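Ticket: Andix floating licenses refused after board service on host yuan
Site: Zakatport
Product: Andix license service, 40 seats
Support provider: Grundell
Opened: Aug 27, 2022
Status: Closed, with one follow-up
Severity: High

Problem as reported

Clients cannot check out a seat from yuan. The client shows "No valid host" and exits with code 76. The license service is running and answers on its usual port. The workstation was serviced before the fault was reported and the license file has not been edited since January.

Environment

yuan is a desktop workstation that doubles as the license host for the site. It runs the Andix license service, a small file share and the overnight export job. No other machine holds a copy of the license file. Clients find the host by name through local DNS. There is no standby license host.

Log, first session

Restarted the license service. No change.

Restarted yuan. The service starts on its own, reads the license file, then writes "host fingerprint mismatch" and carries on in a restricted state. In this state it accepts connections and refuses every checkout. That explains why the port test passes while the clients fail.

Checked DNS from a client. Name resolves to the correct address. Reply time is under 200 ms. Ruled out.

Checked the firewall rules on yuan. Unchanged. Turned the firewall off for one test with the client directly attached, same result, turned it back on.

Checked the system clock. It was wrong. The date had gone back to the firmware default and the time service had not corrected it because the offset was larger than it is set to accept. Set the clock by hand, forced a sync, restarted the license service. The log now also lost a second message, "license start date in future", which had been hidden among the mismatch lines. Checkout still refused.
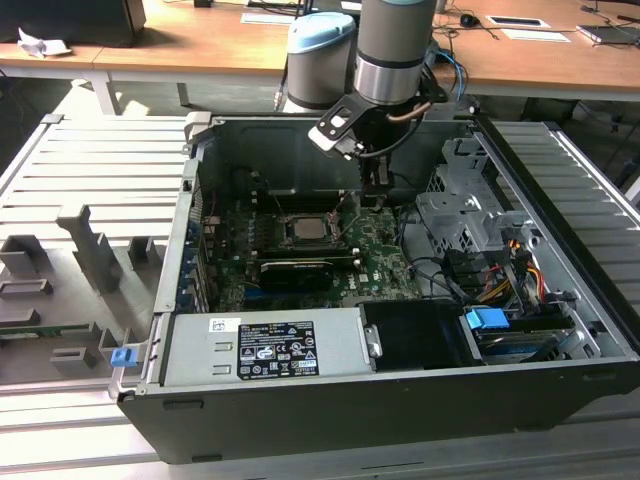
The host fingerprint is a hash that Andix builds when the service starts. It is not the same as the host ID printed in the license file header, although the two are compared. According to the admin guide it takes in the processor, the display adapter, the system drive serial and the hardware address of the first network adapter. On a tower laid on its side with the panel off, the first two are easy to find: the CPU in its socket on the green board, and the black graphics card below it. The other two have to be read from the operating system. One changed item out of the four is tolerated. Two or more put the service into the restricted state.

Ran the Andix host report tool and compared its output with the report saved at install.

Processor: match
Display adapter: match
System drive serial: differs
First network adapter: differs

The drive itself is the original. Its serial reads differently because the storage controller mode in the firmware setup went back to default, and the driver now loaded reports the serial with padding characters in front. The network adapter is also the original. The operating system now lists a virtual adapter first, so the tool picks up the wrong hardware address.

Both differences come from settings. No license transfer should be needed. Sent both reports and the service log to Grundell and asked for confirmation before changing the storage mode on a machine with live data.
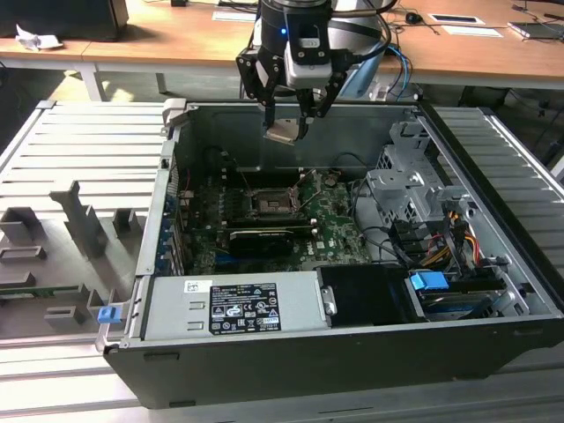

Grundell second line replied that the reading of the reports was correct and that a new license file should not be requested at this stage, as issuing one would cancel the current one and start the transfer waiting period. They asked for the storage mode to be put back first and the adapter order second, with a host report run after each step. They also asked that the license service be set to manual start during the work, so that it would not write a fresh mismatch record at each boot.

Log, second session

Confirmed the last full backup of yuan is readable. Restored one folder to a spare drive and opened files from it.

Set the license service to manual start. Paused the overnight export job.

Entered firmware setup. Changed storage controller mode from the default back to the mode recorded in the build sheet. Saved and restarted. System came up normally. Host report: drive serial matches, network adapter still differs.

Started the license service by hand as a test. With one item different it left the restricted state, and one client checked out a seat. Stopped the service again to finish the work.

Disabled the virtual adapter. Restarted. Host report: all items match.

Set the license service back to automatic. Restarted yuan once more and left it alone. Service came up clean with no mismatch lines. Clients began checking out seats without any action on the client side. Total time out of service for this session was 17 minutes.

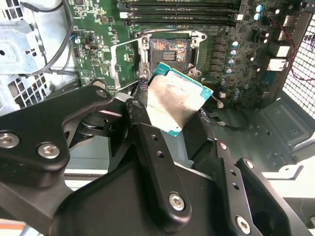

Do seats borrowed before the fault need to be returned and borrowed again?
They can be left as they are. A borrowed seat is held on the client until its own expiry date and is not checked against the host fingerprint in the meantime. It will return to the pool normally when the client next reaches yuan.

Cause

Firmware settings on yuan were at their defaults. This changed the storage controller mode and the system date. The virtual adapter was a separate matter. It had been present for longer and used up the single tolerated difference, so the next change of any kind was going to trip the check.

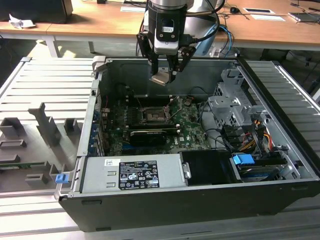
Fig. 4: Tower on its side, CPU socket empty, graphics card in slot.

Changes made to the build sheet

Storage controller mode moved to the first page.
Added: set date and time in firmware setup before first boot after any board work.
Added: run the Andix host report before and after service, save both next to the license file.
Added: virtual adapters are to stay disabled on the license host.

Follow-up

The export job needs the virtual adapter for one of its targets at Zakatport. It is paused for that target only. Options are to move the job to another machine or to pin the adapter in the Andix service settings, which the installed release does not support. Grundell will advise whether the next release does. Tracked in a separate ticket.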